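本文记录我们在 Grutomari 项目里的一个做法:在腕部相机的图像进入检测器之前,先判断这一帧是不是太模糊。中文不是我的母语,如果有的句子不自然,请以代码和配置为准。

需要的东西:Fostodeck 版本 2,Python,OpenCV,一台装在手腕上的相机,一台固定相机。机械臂的型号没有关系。

# 给腕部相机加一个“清晰度门”

## 问题是什么

我们的抓取程序用两个视角。固定相机给出粗略的位置,手臂按这个位置靠近;然后腕部相机给出精细的位置,手臂按这个位置修正。程序的第一版对腕部相机的每一帧都做检测,每一个检测结果都送给控制器。

手臂走得慢的时候,这个办法可以用。手臂走得快的时候,检测框会沿着运动的方向变长,框的中心也会移动。控制器相信了这个中心,就发出一个修正;修正本身又是一个运动,下一帧也就更糊。在日志里可以看到目标位置左右摆动,而物体其实没有动。

我们先试过两个别的办法。第一个是缩短曝光时间。这个有帮助,应该先做,但是室内的灯不够亮,曝光太短以后噪声很大,检测器在阴影里漏检。第二个是对目标位置做低通滤波。摆动小了,可是延迟大了,手臂到达物体上方以后还要等一会儿才稳定。

所以最后我们加了一个很简单的模块,叫它“清晰度门”。它只回答一个问题:这一帧可以用来修正位置吗?如果不可以,控制器继续用上一个好的目标。

## 第一步:确认时间戳

先不要写图像处理的代码。请先检查两台相机和关节状态用的是同一个时钟。

Fostodeck 默认把“收到消息的时间”写进记录。对我们来说这个时间不够好,我们需要的是“曝光的时间”。请在配置里改成下面这样:

```yaml
streams:
 wrist:
 stamp: exposure_mid
 queue: latest
 fixed:
 stamp: exposure_mid
 queue: latest
 joints:
 stamp: source
 queue: all
```

`exposure_mid` 是曝光的中间时刻。`queue: latest` 的意思是,如果处理来不及,就丢掉旧的帧。关节状态不要丢,后面插值的时候要用全部的点。

检查的方法:让手腕来回转动,同时记录关节速度和图像里一个固定点的位移。把两条曲线画在一张图上。如果一条曲线总是比另一条晚,先把这个偏移修好,再做第二步。我第一次跳过了这个检查,后来花了一个下午去找一个不存在的检测器错误。

## 第二步:做夹爪的遮罩

这一步最容易忘记。

清晰度的常用指标是拉普拉斯算子的方差:边缘越锐利,方差越大。可是腕部相机和夹爪是一起运动的,所以夹爪在图像里几乎总是清楚的,不管手臂走得多快。如果对整张图计算方差,得到的数字主要来自夹爪的轮廓,背景糊不糊对它影响很小。

因此在计算以前,要把夹爪的区域去掉。

做遮罩的顺序:

1. 把手臂停在一个亮的、没有花纹的平面上方。
2. 手指全部合上,存一张图。
3. 手指全部张开,再存一张图。
4. 在中间的几个开度也各存一张。
5. 在每张图上标出夹爪,取所有标注的并集。
6. 把并集向外膨胀几个像素。

为什么要膨胀?因为拉普拉斯算子用的是邻近的像素,紧贴着夹爪边缘的背景像素也会得到很高的响应。

```python
import cv2
import numpy as np

def build_mask(label_images, grow=9):
 union = np.zeros_like(label_images[0], dtype=np.uint8)
 for lab in label_images:
 union = np.maximum(union, (lab > 0).astype(np.uint8))
 kernel = np.ones((grow, grow), np.uint8)
 union = cv2.dilate(union, kernel)
 return union == 0 # True 表示可以使用的像素
```

用并集的缺点是,手指合上的时候,旁边有一部分可以用的背景也被去掉了。如果你的夹爪张开时占很大的面积,可以按开度保存几个遮罩,运行的时候按手指的位置选择。我们没有这样做,一个遮罩已经够用。

还有一点:如果换了指尖,或者相机的支架被碰过,遮罩必须重新做。我们把遮罩文件的日期显示在启动信息里,这样比较不容易忘记。

## 第三步:计算分数

```python
def sharpness(img_bgr, usable):
 gray = cv2.cvtColor(img_bgr, cv2.COLOR_BGR2GRAY)
 gray = cv2.GaussianBlur(gray, (3, 3), 0)
 lap = cv2.Laplacian(gray, cv2.CV_64F)
 return float(lap[usable].var())
```

请注意先对整张图做拉普拉斯,然后再取遮罩里面的像素。不要反过来,先把夹爪涂成黑色再做拉普拉斯。涂黑会产生一条人造的、非常锐利的边缘,分数又变高了。这个错误我在别人的代码里见过,在自己的代码里也见过。

前面的小高斯滤波是为了压低噪声。没有它,很暗的一帧会因为噪声得到不错的分数。

木头的桌面对这个指标有好有坏。好的是木纹提供了细的纹理,静止的时候分数比较高。坏的是木纹有方向:如果手臂正好沿着木纹移动,纹理损失得少,分数下降得也少。如果你的场景里这种情况很多,可以分别计算水平和垂直两个方向的梯度能量,取比较小的一个。

## 第四步:在自己的数据上看分数

不要直接抄我们的阈值。先录一段数据,把正常的动作都做一遍:靠近、停在物体上方、下降、合上手指、抬起、移开。然后给每一帧计算分数,按分数排序,从低到高翻看。

翻看的时候,我把两台相机的窗口放在一起。只看腕部图像,有时候不知道手臂在哪里;有固定相机的图像,判断就容易一些。做标注的时候我用三个标签:“可用”、“不可用”、“不确定”。标注的标准是物体的边界能不能画出来,和图像好看不好看没有关系。

腕部相机的一帧,标签是“不可用”。指尖很清楚,后面的蓝色物体和浅色的表面都糊了:
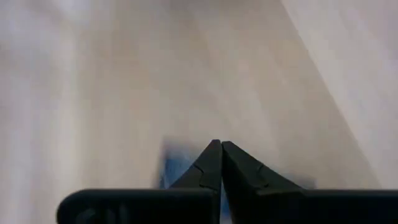
固定相机的一帧,可以看到木桌上的篮子、白色瓶子和透明塑料袋:

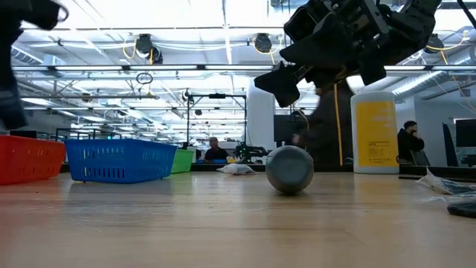 ## 第五步:选阈值

我们在 Vununcombe 录的那一段有 2349 帧腕部图像。带遮罩的分数低于 70 的有 296 帧。我们就用 70 作为阈值。

选的方法是这样:把“可用”和“不可用”的分数画成两个直方图,中间会有重叠。如果阈值放在重叠区的左边,一些坏的帧会通过;放在右边,一些好的帧会被丢掉。在我们的任务里,丢掉好的帧代价比较小,下一帧很快就来。让坏的帧通过代价比较大,因为控制器会按它运动。所以我们把阈值放在偏右的位置。

“不确定”的帧不参加选择,但是选好以后请再看一遍它们落在哪一边。

阈值和桌面的纹理、灯光、分辨率都有关系。换了一块纯色的桌布,静止的图像也可能低于阈值,那么门就永远不开。为了避免这个问题,可以在启动的时候让手臂停在桌面上方,测一个静止的分数,然后把阈值写成它的一个比例。配置里两种写法都可以:

```yaml
gate:
 mode: absolute # 或者 relative
 threshold: 70
 relative_to: rest_score
```

## 第六步:接到控制器上

门的输出有两个值:通过或者不通过,还有上一个好的帧的年龄。控制器的逻辑如下:

```python
def update_target(state, frame, stamp, usable, cfg):
 score = sharpness(frame, usable)
 if score >= cfg.threshold:
 det = detect(frame)
 if det is not None:
 pose = to_base(det, joints_at(stamp))
 state.target = pose
 state.last_good = stamp
 age = stamp - state.last_good
 if age > cfg.max_age:
 state.speed_scale = cfg.slow
 else:
 state.speed_scale = 1.0
 return state
```

有三个地方需要解释。

目标必须保存在基座坐标系里。如果保存在相机坐标系里,手臂移动以后,旧的目标就不对了。`joints_at(stamp)` 用曝光时刻的关节角,这就是第一步很重要的原因。

年龄太大的时候,我们不停止手臂,只是降低速度。速度低了,图像会变清楚,门会重新打开,速度再恢复。如果直接停止,动作会一顿一顿的,而且在夹爪附近的接触阶段,突然停止也不太好。

速度的恢复要慢慢来。第一个版本里 `speed_scale` 直接跳回 1.0,结果是快、慢、快、慢地循环。后来给它加了一个斜坡,循环就消失了。代码里没有写出来,你可以放在控制器自己的速度限制里。

`state.last_good` 在开始的时候要用当前时间初始化,`state.target` 用固定相机给的位置初始化。

## 第七步:固定相机不需要同一个门

固定相机自己不动,所以它的整张图很少一起变糊。它有别的问题,需要别的处理。

**背景里的运动。** 桌子后面有人坐着,有时候有人走过。如果用帧差法来判断“场景是不是稳定”,人的动作会让它一直不稳定。请画一个多边形,只保留桌面,帧差只在多边形里面计算。

**手臂的遮挡。** 手臂从上方伸下来,会挡住一部分桌面。我们用关节角和手臂的简化模型,把它投影到固定相机的图像里,得到一个随时间变化的遮罩。投影不需要很精确,宁可大一点。被遮住的物体保留上一次的位置,不要删除。

**透明的东西。** 透明塑料袋对两台相机都很难。袋子上的反光随着视角变化,检测器有时候给出一个框,有时候给出几个碎的框。我们把袋子的类别单独处理,要求连续几帧的结果一致才接受。

**带孔的篮子。** 篮子的侧面有很多竖的孔,从孔里可以看到后面的东西。分割的结果容易把一只篮子切成几块。对篮子这个类别,我们在分割以后做一次闭运算,效果比重新训练更快看到。

## 第八步:回放检查

改完以后,先用记录的数据回放,不要马上上真机。Fostodeck 的回放命令是:

```bash
fosto replay session/ --node gate --dump gate.csv
```

在 `gate.csv` 里检查下面几件事:

- 手臂静止的时候,门是不是一直打开。
- 手腕转动最快的时候,门是不是关闭。
- 关闭的时间段有多长。如果经常超过 `max_age`,说明整体速度太高,或者阈值太高。
- 合上手指的瞬间,分数有没有突然跳高。如果有,遮罩可能太小。

最后一条对我们很有用。合上手指的时候,有一条边缘露在遮罩外面,分数在那个时刻总是高一些。把 `grow` 加大以后就好了。

## 常见的问题

**门从来不打开。** 看一下遮罩是不是反了。`build_mask` 返回的是可以使用的像素。再看一下图像的分辨率和遮罩的分辨率是不是一样。

**门从来不关闭。** 多半是没有使用遮罩,或者遮罩是旧的。另一个可能是相机内部打开了锐化功能。锐化会提高所有的分数,请关掉它。

**物体离手指很近的时候,分数变低,但是手臂没有动。** 这是失焦,和运动没有关系。定焦的镜头在很近的距离上会变糊。拉普拉斯的方差分不清这两种模糊。我们的处理是:距离很近的时候不再用视觉修正,只用最后一个好的目标走完剩下的一小段。如果一定要区分,可以同时看关节速度,速度接近零而分数低,就当作失焦。

**自动曝光让分数上下变化。** 请把曝光和增益固定。手臂下降的时候,黑色的夹爪在图像里不变,可是桌面变暗,自动曝光会来补偿,分数也跟着变。

**用 Haberkorn 驱动的相机没有 `exposure_mid`。** 我们用的那个驱动只给曝光开始的时间。在配置里写 `stamp: exposure_start`,再把 `offset` 设为曝光时间的一半,结果是相同的。曝光固定以后这个偏移是常数,又一个固定曝光的理由。

**可不可以用关节速度代替图像分数?** 可以作为补充。速度是很便宜的信号,但是它不知道物体自己有没有在动,也不知道支架有没有振动。我们两个都记录,门只用图像分数。

## 还没有做的

按开度切换遮罩还没有做。水平和垂直梯度分开的版本已经写好了,在分支 `gate-directional` 里,只用回放测试过,还没有在真机上运行。如果你先试了,请把 `gate.csv` 和配置文件一起放进项目的讨论区。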